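Unach Puts Two-Arm Card Sorting Bench on Sale, With Limits Spelled Out

SOLLETAU, 5/4/24. Unach today opened orders for Randevora, a bench kit with two robot arms meant for shops and front desks that handle plastic membership and gift cards. The company is asking buyers to read the test results before they read the price list.

Plenty of small automation kits are sold on the strength of a short video. Unach has watched those videos too, and has bought a few of the kits. Most of them are back in their boxes. Randevora can pick a card out of a tray and place it in a tiered holder. It does this slowly, and a trained clerk will beat it every time.

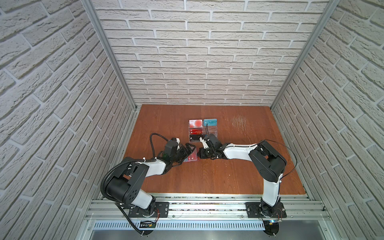 Randevora's two arms over a box of cards, with the clear tiered holder behind.

In a trial at Cabrera, a card supplier that agreed to try the kit in December, the arms were given 247 cards to file. Staff had to step in 40 times, mostly for cards that were stuck together or lying flat against the tray wall. Unach does not consider that good enough for unattended work and will not sell the kit for that purpose.

Whether two arms are worth the money over one is a fair question. Cabrera's staff were split on it, and Unach has no figures yet that would settle the matter.

The kit ships with both arms, grippers and control software. Card holders and trays are sold separately. Orders carry a 12-month warranty that does not cover gripper fingers, which wear. Delivery takes 12 weeks.

Buyers can book a demonstration at the Solletau office and are encouraged to bring their own cards, bent ones included.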